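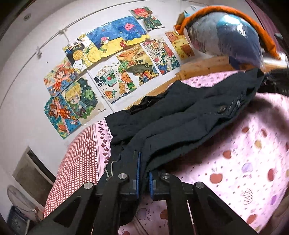

The great winter swap has begun and I am so pleased with myself! Up since six, kettle on twice before breakfast, and I've finally made a start on the spare room, which I have been promising to do since the first week of October. Everything warm is coming out and everything flimsy is going up to the loft. The navy padded jacket is sprawled right across the bed at the moment, all crumpled over the apple sheet (the pink one, with the apples in red and orange and purple and lilac, which cheers me up every single time I go in there). I had forgotten how dark that jacket is, nearly black against the pink. It has puffed up beautifully after months at the bottom of a trunk and I can't wait for a proper frosty morning to wear it.

I've decided the red and white gingham blanket is staying out. It was meant for the loft too, but folded over the side of the bed it looks so jolly next to the little row of apples along the edge of the sheet that I haven't the heart. Lungile is coming to stay at the end of the month and she feels the cold terribly, so she can have it over her knees.

Rang Nokuthula at eleven to tell her I'd found her mustard scarf, the one she swore she left on the train. She shrieked! It was inside one of my boots. We talked for 49 minutes, mostly about soup, and by then the tea had gone cold and I had to start again.

Found so many nice things. The green gloves, both of them. A cardigan I thought I'd given away, with a shopping list in the pocket (leeks, string, birthday card for Dad). Also 20 pence and a very old mint. The moths seem to have left us alone this year, touch wood, so the lavender bags are going back in, and I might sew a few more if I can find the ribbon.

Still to do: the drawer of odd socks, the hats, and the big suitcase, whose zip sticks. I want to get the jacket on the good wide hanger tonight so the shoulders keep their shape. Then a bath, and the rest of the ginger cake. Must ask Lungile whether she'd like the window side or the door side for the bedside lamp.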